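Setting the grip height and closing force for soft bags on the Rulik cell

Written by Marek Hrubý, last changed 16 Dec 2019

These notes cover the bag-handling job on the two-arm Rulik cell. Go through them after a gripper change, after the fingers have been cleaned, or when the left arm starts missing handles. You need the teach pendant, a steel rule, a dry lint-free cloth and one flat jute bag from the test box.

Before you start

Put the cell in manual and drop the speed to the lowest setting. Wipe the table with the cloth. Jute sheds, and the bits end up in the finger slides if they are left. Lay the bag flat with the handle uppermost and press out any air. Then jog the left arm away to the side so you can reach in safely.

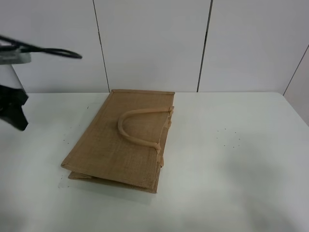 Grip height is always taught from the table and never from the bag, as bags vary too much from one batch to the next. Touch the closed fingertips to the bare table, zero the height on the pendant and raise the arm by 83 mm. Open the fingers and bring them over the handle. With the bag lying like this, the cord curves in from the right edge towards the left, so come down over the middle of the curve and stay clear of the two knots. Save the point as BAG_PICK. While the arm is parked, check that its cable hangs in a free loop and does not pull on the joint.

Closing force

Open the gripper page and set the force to 245. Close on the cord and tug it by hand. If it slides, go up in steps of 3 until it holds. Do not go past the limit Nadine Qaisi has written on the inside of the cabinet door. If you get there and the cord still slides, the finger pads are worn and need replacing.

Test lift

Run the lift one step at a time with your hand on the enable switch. Pause when the handles are up and the bag has started to follow. It will sag and fold, and this is fine as long as the cord stays between the jaws.

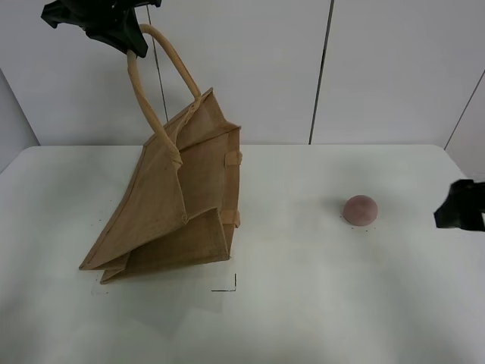 Left gripper holding the bag by its handles, right gripper at the edge of the table.

Set the bag down, open the jaws and repeat the lift. Then run the full cycle in automatic at low speed before going back to normal.

Looking after it

Change the finger pads every 2000 cycles. Spares are in the Dredelholm drawer. Write the new height and force in the cell log with your initials, and tell Lâm Ninh if either has moved since the October settings.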